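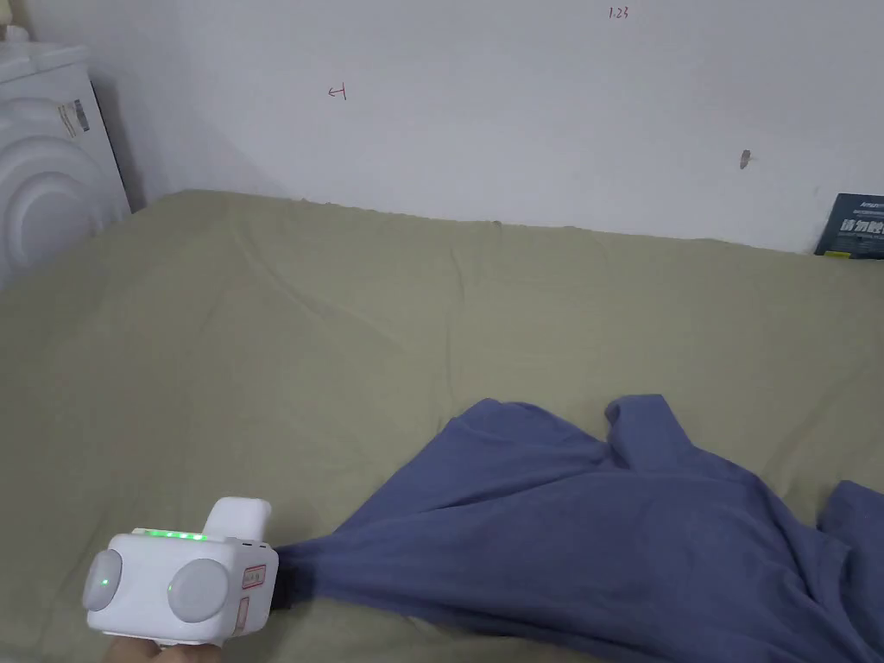 Startseite | Galerie | Wohnen | Textil | Über uns | Kontakt

Wäsche falten, Schrank sortieren: die Galerie zum Oktober

Von Nusrat Rind
Oktober

Donnerstag, kurz vor Mitternacht, und die Galerie muss raus. Thema diesmal: der Wäscheberg nach dem Sommer. T-Shirts rein in die Kisten, Pullover raus, dazwischen das ganze Zeug, das keinen Platz hat. Gefaltet wird bei mir auf dem Bett, schon immer, der Küchentisch ist zu klein und meistens klebt was. Blaues Oberteil auf grünem Laken, das ist so der übliche Zustand am Anfang – alles in Falten, an einer Stelle zusammengerafft, und von glatt noch keine Rede. Das Laken selber auch nicht gerade gebügelt. Macht nichts, wird eh alles wieder zerknittert bis zum Frühjahr.

Zum Bild, kurz:
Blauer Stoff, gedämpftes Blau, fast Jeans. Erst ausbreiten, dann streichen, dann falten. Wer gleich faltet, faltet die Knitter mit ein.

Weil so viele gefragt haben, wie ich das mache, hier noch die Notizen dazu. Reihenfolge ist die, in der ich's selber mache, kann man auch anders.

Die Unterlage
Ein großes Bett reicht. Tagesdecke runter, Laken einmal glattziehen, hinten an der Wand rutscht es immer zusammen, egal. Dunkle Fusseln sieht man auf Olivgrün kaum, weiße leider sofort. Fusselrolle griffbereit, am besten auf dem Nachttisch und nicht wieder im Flur.

Die T-Shirts
Mit der Vorderseite nach unten. Ärmel nach innen, Seiten zur Mitte, dann von unten hoch in drei Teilen. Ich hab früher gerollt, mach ich nicht mehr, die Rollen fallen in der Kiste um, sobald man zwei rausnimmt. Stehend falten geht besser, dann sieht man den Kragen von jedem Shirt und muss nicht wühlen. Blaue zu den blauen, sonst such ich morgens ewig.

Die Pullover
Nicht auf den Bügel, die dicken jedenfalls. Einmal längs, Ärmel gerade runterlegen, einmal quer. Schwere nach unten. Den grauen von Ullham hab ich trotzdem wieder falsch gelegt, der hat jetzt eine Kante quer über dem Bauch, na toll.

Die Kisten
Sechs Stück, die flachen von Ivetti, passen gerade so unters Bett. Jede 28 Zentimeter hoch wäre zu viel gewesen, hab ich einmal gekauft und einmal zurückgebracht. Vorher messen! Auch die Mittelstrebe, an der bin ich beim ersten Mal hängengeblieben. Beschriftung auf die kurze Seite, oben drauf nützt sie unterm Bett ja nix.

Was nicht in die Kiste kommt
Alles mit Fleck. Alles, was noch einen Knopf braucht. Das wandert in einen Beutel und der Beutel an die Türklinke, damit ich jeden Tag drüber stolpere. Hat letztes Jahr bis Weihnachten gedauert, aber immerhin.

Lavendel oder Zeder
Ich nehm Zeder. Die Ringe von Fokov, 200 Gramm im Beutel, halten lange, man muss sie nur ab und zu anschleifen. Lavendel riecht mir zu sehr nach Großtante. Geschmackssache, bitte keine bösen Mails.

Bettwäsche gleich mit
Wenn das Bett sowieso voll liegt, kommt am Ende das Laken auch noch in die Maschine. Bei 60 Grad, das grüne hat bis jetzt nicht abgefärbt, Garantie geb ich keine. Spannbetttücher falte ich nicht schön. Hab ich nie gelernt, Ecken ineinander stecken, Paket draus machen, Tür zu.

Aussortieren
Drei Stapel: bleibt, weg, weiß nicht. Der Weiß-nicht-Stapel kommt in eine Tüte mit Datum dran, und was im Frühjahr noch drin liegt, geht ungesehen zu Naqvi, die nehmen dort auch einzelne Teile und Handtücher. Bitte nur gewaschen hinbringen, die haben keine Maschine im Laden. Hosen immer die Taschen leeren, in einer waren bei mir noch 100 Euro vom Urlaub. Also wirklich immer.

Zeitaufwand
Ein Abend, wenn das Telefon wegliegt. Bei mir zwei. Ich probier halt jedes dritte Teil nochmal an und dann liegt wieder alles rum – vor allem die Sachen, die vor zwei Jahren noch gepasst haben.

Nächstes Mal dann Schals und Mützen, die liegen noch im Keller und müsen erst gelüftet werden. Wer einen guten Trick für Spannbetttücher hat, schreibt mir über das Kontaktformular.

Mehr aus der Galerie
Handtücher: gerollt oder gestapelt
Der Schrank im Flur, zweiter Versuch
Sockenschublade ohne Trenner
Vorhänge abnehmen und waschen
Kisten unterm Bett: welche Maße passen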